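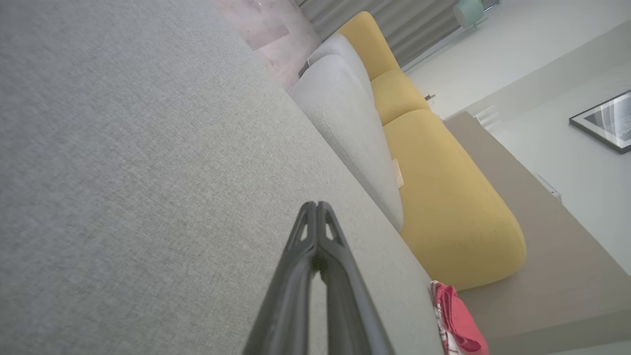 Reading time: 3 minutes

Tuhiwai Two-Finger Gripper, Club Edition
Equipment for the Surcombe Schools Robotics Programme

The Tuhiwai is the standard gripper for clubs entering the household section of the Surcombe programme. It fits the left or right arm of the Jodel practice robot and is supplied with its own small camera, which mounts at the wrist and looks along the fingers towards the work.

The fingers are long and dark, with openings near the tips. When closed they meet along a central line. The narrow tips are intended for soft goods, and teams entering the Tidy Room task will use them chiefly on clothing and other cloth. Clubs preparing for the Stacking task should order the Edlow wide jaw instead, as the Tuhiwai is not approved for rigid loads in that event.

What is supplied
One gripper with fingers fitted
One wrist camera and mounting bracket
Three spare finger pairs
Cable set for the Jodel arm
Printed club handbook

Order code: 1303
Loan period: one school term, renewable

Use in the Tidy Room task
Each team is asked to collect garments left on ordinary furniture. Practice on a table is permitted, but the programme strongly advises the use of a real sofa. A seat cushion gives way under the fingers and its edges are rounded, so a height that serves well on a table will often be wrong on upholstery. Students should set the approach height afresh for each surface and record it in the team log.

Lighting also deserves attention. Red cloth on pale grey fabric is easily told apart by the camera and makes a suitable first exercise. Grey on grey should be left until the team has completed level 4 of the handbook.
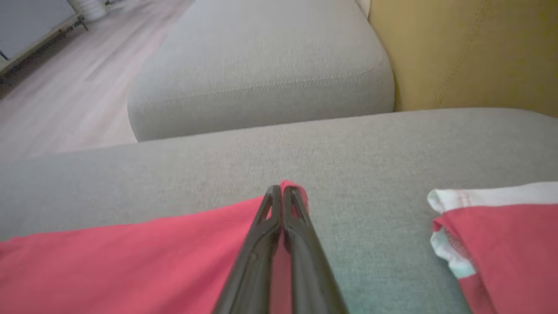 Gripper over red cloth on a grey seat cushion.

Teams are reminded that a fold standing up from the cloth offers a better hold than a flat area. The handbook gives five practice drills on finding and approaching folds, written by Nikau Waaka for students in their first year of club work.

Care and safety
The arm must be switched off before fingers are changed. Finger screws should be tightened by hand only - power drivers will damage the thread. Lint should be cleared from the openings after every session with a dry brush.

Loans and enquiries
Applications for the coming term close at the end of January and must be signed by a member of school staff. Questions about stock, repairs or the Edlow jaw should be addressed to Declan Stubbs, Equipment Loans, Surcombe Schools Robotics Programme.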